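Knife Handling Cell at Plevinthorpe: Frequently Asked Questions

For operators and whoever is on the maintenance rota. Last revised in March. If your question is missing, write it on the sheet by the cell door.

What does the cell do?

It picks table and kitchen knives one at a time and sets them into a rack. The arm and controller are from Tosent, the two-finger gripper is a Pellex, and the simulation we use to set up new picks is Lencho. The sales pages make it sound as if these three were born together. They were not, and most of this FAQ is about the places where they meet.

Do I have to run a new pick in simulation first?

Yes. Load the knife model, run the pick in Lencho, then move to the real cell at reduced speed. The simulation is good at catching a finger that will hit the table or a wrist that runs out of travel. It is poor at telling you whether the grip will hold. Treat a pass in Lencho as permission to try the pick slowly, and nothing more.

How many passes before I can go to the real arm?

The vendor guide asks for 1,000 simulated picks with no drop. We do that, mainly so we can say we did. A knife that is perfectly rigid, on a surface with perfectly even friction, will go through 1,000 picks without teaching you much. Change the starting angle and the friction value between batches or you are running the same pick over and over.

Why does the simulated table look like marble?

The surface is only a picture laid over a flat plane. We turn on the busy ones on purpose, so the vision part has to find a knife against veins and shadows. The real table is plain gray. I have my doubts that a fancy background makes anything more reliable, but it does show up a weak detection setting early, so leave it on for setup.

What should I check in the wrist view?

Check where the knife sits between the fingers. A grip with the blade standing up and the lower end down in the palm plates is a reject for us, even when the software scores it as held. Check too that a second knife nearby is well clear of the one in the gripper, and that you are not mistaking a shadow for a blade. Dark, knife-shaped shadows have fooled our detection settings before.

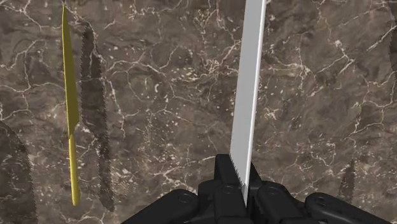

Reject it by hand, even on a green score? Plevinthorpe second shift wrote on the door sheet that they had been told the score was final, and that if people have to overrule it then the score should come off the screen. The score also says nothing about which way the teeth face, they added, and that matters to anyone reaching in to clear a jam.

Who is right about the score?

Second shift, mostly. The score tells you that the fingers closed on something and that it stayed put. It has no idea which end it has. We have asked for it to be relabeled "contact" and are still waiting. Until then, overrule it whenever you need to and note the pick number.

How do I zero the gripper?

Empty the fingers, stop the cycle and lock out the cell. Wipe the finger faces. Clear the lockout, step outside the guard, and run the zero routine from the pendant. Do it 2 times. If the two readings disagree, do not average them. Look for dirt in the finger joints first, then a worn pin.

Pellex says the joints need no maintenance. Is that true?

That has not been our experience. Grit gets into the pivots and the fingers start closing unevenly, which looks exactly like a bad calibration. Check the pins for play every week. Do not oil them - oil holds the grit in place.

What if the real grip slips after a clean simulation?

Stop the cell and lock it out before you touch the knife. Cut-resistant gloves stay on for the whole job. Once the cell is clear, compare the real friction pads with the value entered in Lencho. New pads and old pads behave like different materials, and the default value flatters both. Then lower the closing speed before you raise the force. Raising the force hides the fault for a shift or so, and it marks the handles.

Can the cell pick two knives at once?

No. There is a setting for it. Leave it off.

Will the next Lencho update fix the grip scoring?

The release notes say so. The last ones did too. After any update, rerun your saved picks and compare them with the old log before you let the arm move at full speed. Keep the previous version installed until that is done.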